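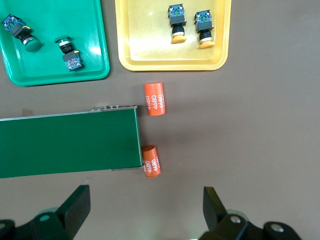
Workshop tips: comparing fingers and wrist cameras on a small bench arm

Settle the part set before buying anything. Push-button switches are a good test because one switch has several shapes on it: a round cap, a collar, and a square-sided contact block with terminals sticking out. Plain cylinders are the easy case. A finger that handles the cylinder and fails on the switch tells you more than a payload rating does.

Use the same trays in the same spots for every trial. Mark the corners on the bench with a pencil. Trays with raised rims are harder than a flat mat, and that is the point: wide fingertips hit the rim when a part lies close to the wall. Sort by cap color, green caps in the green tray and orange in the yellow, so a misplaced part shows at a glance in the recordings.

Finger shape
Angled tips reach into a tray corner better than square ones. They also have less contact area, so a switch can rotate about the cap when lifted by one end. Grip at the body. If the part still turns, add a strip of thin rubber to each tip and run the set again before changing the force setting. Change one thing per run.

We ran the Nanum parallel fingers against the Fabbri set, 100 picks each, at 60 percent force. The Nanum tips dropped fewer mushroom-cap switches. The Fabbri tips were better on parts lying flat. Samuele Galli repeated both runs with the cylinders only and found no difference worth writing down.

Camera at the wrist
Mount it so both fingertips stay in view when open. If the tips leave the picture you lose the only fixed reference you have. Tighten the bracket bolts, run 200 cycles, and check them again. Ours needed a quarter turn.

Glossy plastic trays throw a bright spot under a ceiling light. Lower exposure first. If a part sitting in the glare is still missed, move the lamp, or rub the tray floor with fine sandpaper. A sheet of matte paper works too but slides around.

Conveyor end
Leave clearance between the end roller and anything placed on the bench. Round parts set down right beside it end up leaning on it, and then the fingers can't close on both sides. Allow finger thickness plus 6 mm. Approach from straight above and keep the wrist away from the roller bracket.

Controller
The Trirnus box has a slower jog but holds its taught points after a power cut. The Pudcombe unit needs homing each time. For short sessions that doesn't matter. Save the program under a new name after each finger swap, with the finger type in the name. Ginevra Negri lost an afternoon in November to a file called test2.

Log every miss with the tray, the part, and which way the cap was facing.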